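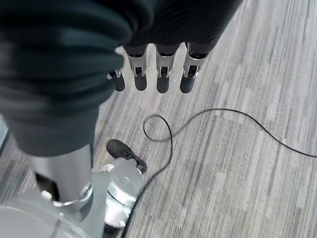

Bring Back the Boring Newsletter
Razia Satti

My town used to mail out a newsletter every April. It was 12 pages long, stapled crooked, and it told you when the leaf pickup started and which end of Grikley Road would be torn up. I loved it (yes, I know how that sounds). Then Erkstead went "digital first," and now I get 343 little alerts a year on my phone and couldn't tell you one thing that's going on two streets over.

I've been grumbling to my sister Inga about this for months. She says I just miss paper. Maybe I do! But what I really miss is somebody deciding what mattered and putting it in order. The road work went on page one, the lost parakeet went on page nine, and if you'd read both you were done till next spring.

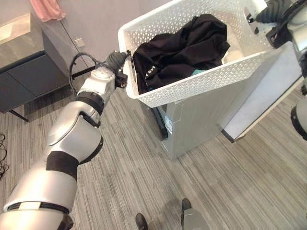
Vol. 13, No. 12 | Page 7

An alert never lets you be done. Last week mine buzzed during dinner to say the pool hours had changed, then buzzed again to say they hadn't. My neighbor turned hers off completely and missed the water shutoff, so she washed her hair with seltzer. Is that better service? The town says the newsletter cost $1,045 to print and mail, and I'm sorry, I've seen what we spent on the new welcome sign.

And please don't tell me to check the website. I tried looking up brush collection and got a form asking me to rate my visit.

So print it again. Ugly is fine. Leave the copies by the door at the library and I'll come get mine.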